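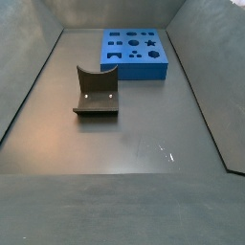

Plarnus Fixtures & Fit Group | Gallery | Shape board, set 7

The shape board is the part we use most for fit checks. It is a thick blue block with ten cavities cut into the top, in three rows. Euan Mackay keeps the drawings; the current one is sheet 439. Pieces are stored separately in the Ukthorpe cabinet, drawer 21.

Back row: a small rectangle, an elongated oval and a double-lobed slot. The oval and the slot are close in length, so check the ends before sorting pieces into trays.

Front row: the arch, the three-hole cluster and the lobed cavity. The cluster is measured hole by hole and entered on one line of the log.

Black bracket: L-shaped, with a concave top edge on the upright. It has its own part record under Kombo and should not be logged with the board.

Star: five points, middle row, right-hand end. Its piece is a tall prism in matte blue with the same outline from top to base.

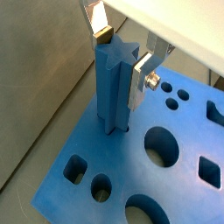 The star has to line up at all five points before it will seat. Clearance is read at the points first, then at the inner corners. Gisela Reinholz holds the gauge set; ask her before Tuesday if you need it for the Plaston boards.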